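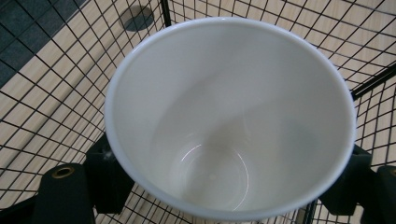 Lalo Loose Leaf Assam, 108 g pouch

I've been drinking Assam since I was tall enough to reach the stove, and I'm picky about it, so it took me a long time to find one I wanted my name on. Lalo is the one! It's a strong, malty, dark brown tea that can take a big splash of milk and still taste like tea. If you like yours light and flowery, you'll be happier with our Ikano green (same shelf, blue label).

The leaf is a medium cut, bigger than what you get in a bag and a lot smaller than the fancy twisted stuff. I went back and forth on this with Grunico, who do our blending and packing, and we ended up on batch 9 after I turned down eight others. Sorry, Grunico. The early ones were either too bitter or went flat the second milk came near them.

How I make it

One heaping teaspoon per cup, water right off the boil, four minutes. I go to five on a Monday. Put a saucer on top while it steeps so it stays hot, then strain and add milk. You can get a second cup out of the same leaves if you leave them in a little longer, though it'll be softer and I usually drink that one plain.
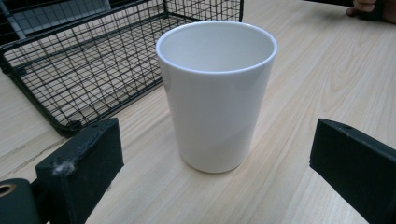 For a pot, I use three teaspoons and skip the extra "one for the pot" that my aunt swears by. For chai, simmer it in half milk and half water with crushed ginger and two or three cardamom pods – sugar goes in at the end, as much as you dare.

What you get

Pack size: 108 g, resealable pouch
Cups per pouch: almost 40
Ingredients: black tea, nothing added
Caffeine: yes, plenty
Item number: 733
Keeps for: a year sealed, best within three months once open

Keep it somewhere dark and dry, and well away from your spices. I once parked a pouch next to the cumin for a week and, well, I drank it all but I didn't enjoy it.

Shipping and stock

Orders placed by noon go out the same day. The current batch is in stock now and the next one comes in April, so if you go through it the way I do, grab two. The refill pack (same tea, plain paper bag, a bit cheaper) is listed separately. We can gift wrap either one, just tick the box at checkout and type your note.

Goes well with: Jadoon ginger cookies, which are hard enough to dunk properly.

Questions about the tea come straight to me, so write anytime and I'll get back to you, usually with a cup in one hand.

Vandana Dwivedi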